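How to read a film's score before you pay for it

Every streaming menu now slaps a number on a film, and most of us let that number pick the evening. I don't trust it much. With a bit of checking you can get some use out of it.

Step 1. Find out how many people voted. Last week Ganerix was pushing a submarine thriller called Cevetti at 8.4, from 293 votes. Nastik, a far better known heist film, sat at 6.9 from 1,017. I'd take the second figure more seriously, though not by a lot.

Step 2. Open the spread. If the page shows only an average, go somewhere that shows the tens and the ones. A pile at both ends usually means fans and grudges, and neither lot will tell you whether the middle hour drags.

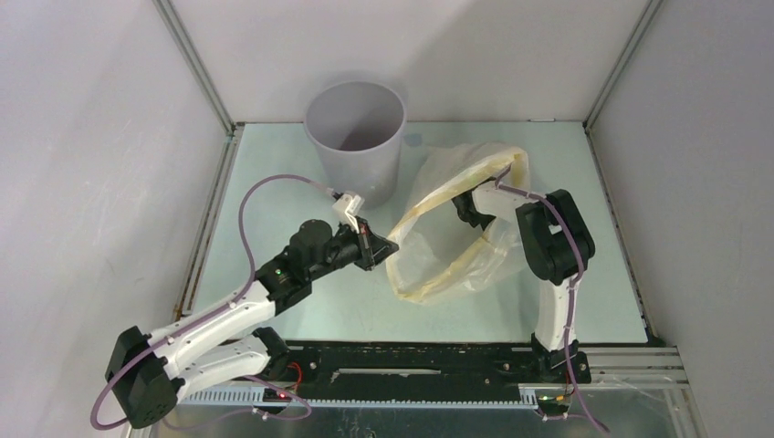

Step 3. Read three reviews from the middle of the range. Skip anything that calls a film "gripping" and stops there. A black gripper pinching the edge of a plastic bag is gripping too, and I wouldn't sit through two hours of it. Look for someone who names a moment, good or bad, and says what it did to them.

Step 4. Check the dates. Kim had 653 ratings when I looked, and 584 of them were posted before the film opened. Previews explain a few of those – I doubt they explain the lot.

Step 5. Watch ten minutes. If the dialogue is already telling you who everyone is and why they're sad, switch it off, whatever the score says. Ganerix keeps your place in case you change your mind. I rarely do.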